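**To:** Raterent program office
**From:** Amedeo Zuccaro, Lornska test cell
**Re:** Korport handling guideline, progress to end of July

Work in this period covered sections 2 through 4 of the guideline for sorting used beverage containers with a single arm and compliant fingers. Section 1 (scope and terms) is closed. The bench at the Liepiņa site has been in service for the whole period. Spending is within the approved budget line and no change is requested.

## Section 2: Approach and grasp

The draft rule has three clauses.

1. The fingers shall be fully open before the tool passes below the height of the container cap.
2. The approach shall be made with one finger on each side of the container. Contact by a fingertip on the front face of the label is recorded as a fault, whether or not the container falls.
3. No neighboring container shall be used as a stop. The Lingtea bottles are the reference article for this clause, being tall with a narrow neck. 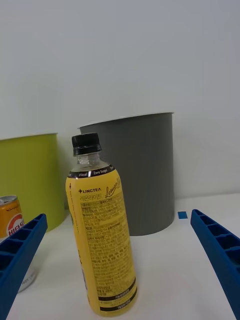 ## Section 3: Wrist view and hold check

The earlier draft allowed the hold to be confirmed from finger position alone. Reviewers objected that the ribbed fingers bend enough to report a closed position on a poor grip. The clause now calls for a wrist image as well, with the cap and the upper label both in view. A bottle that shows liquid is logged as "not empty" and handled at the reduced speed. 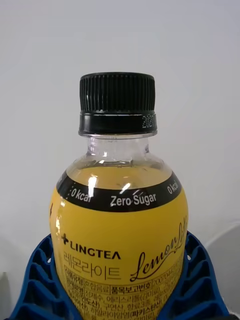

*Figure 2. Wrist view, bottle between the fingers. Cap, liquid level and upper label visible.*

The reduced speed is set at 100 mm/s for the tool point. The upper limit for other articles remains 250 in the old draft and will be revised once the drop tests are written up. Operators asked for one limit for everything, and we don't support that at present.

Of the 146 logged runs, 6 were set aside for missing wrist images. All six trace to the same storage fault on the cell computer, corrected by moving the write buffer to a separate disk. The remaining runs are complete and have been sent to the data office in the agreed format.

## Section 4: Bench layout

Layout rules caused the most discussion. The agreed text is as follows:

- Bins stand side by side at the back of the table, with rims clear of each other.
- Tape marks are fixed to the table and are not moved during a series. A worn mark is replaced between series only.
- Opened cans are placed upright. Tabs may be left raised.
- The contents of each bin are recorded at the start of every run, including "none."
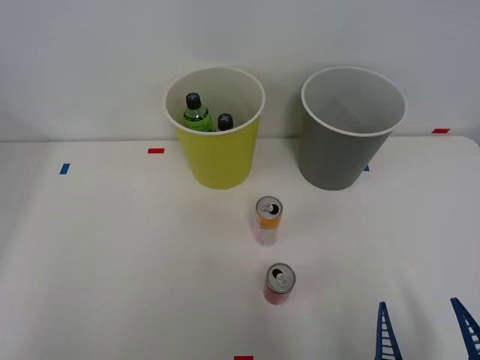 *Figure 3. Bench from the fixed camera, fingers open. Bottles in the yellow-green bin, gray bin empty, two opened cans on the table.*

The fixed camera is now mandatory. Its view must include both bins and any container still on the table, and its clock must agree with that of the wrist camera. The permitted offset is up to 1000 ms, which is loose. We expect to tighten it when the new trigger cable is fitted.

One point is open in this section. The text says a held container "shall not obstruct the fixed camera's view of the receiving bin." Taken strictly, this can't be met with a single camera while a bottle is carried in front of a bin. Proposed wording: the rim of the bin shall remain partly visible, and the wrist image shall be kept for the blocked interval. Comments from the program office are invited on this wording in particular.
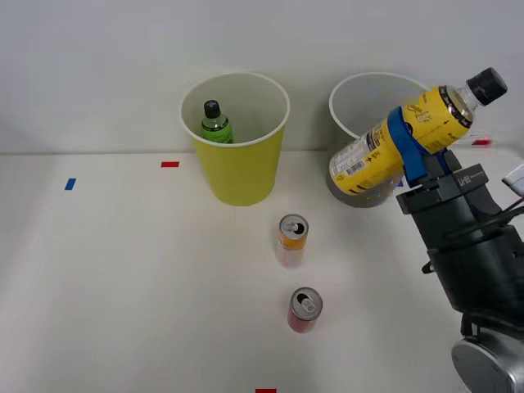
## Next period

- Finish drop tests and issue the revised speed table.
- Circulate sections 2 to 4 for comment as a single draft.
- Begin section 5, stop and restart after a fault. The outline is written, the restart checks are not.
- Fit the trigger cable and repeat the clock comparison.

Risks are unchanged apart from finger wear. Korport has quoted a longer lead time for spare fingers, so one set has been ordered ahead of need from the consumables line.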